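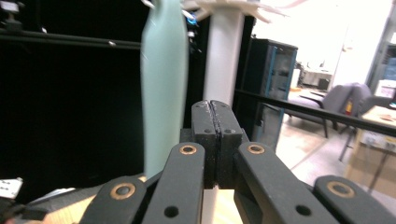

White pole with spiked top fixture; pale green piece hanging at left, blue and white cables near the top.

Notebooks > Pledstead Workshop > Bench Fixtures > Stand 2

Search this notebook Go Advanced

22nd February

Purpose of entry: to record the present arrangement of the hanging stand and the work outstanding on it before the Sallar trial.

The stand remains in its position by the black panel. The pole is to stay where it is until the trial is complete. Colleagues who require the space should consult the bench plan first.

The green piece has small scratches near its upper end. These are entered as surface marks only -- no replacement has been requested. The surface retains a slight sheen and should be wiped with a dry cloth, never with solvent.

The cables near the top fixture are to be labeled at both ends and listed on sheet 9. The arms of the fixture are not to be used for hanging tools or coats.

Load check deferred. The Nollorard scale was returned for calibration and is expected back in May. Until then the limit stays at two items per arm, as in entry 91.

Outstanding: labels; sheet 9; a second reading of the pole height -- the two earlier readings differ by 5 mm.

Comments (3)

Pop bench: Sheet 9 is in the blue binder, not the drawer.

Stores: Label stock is low. Please order before starting.

Pop bench: Was the 5 mm taken from the floor or from the base plate? Entry 91 does not state it.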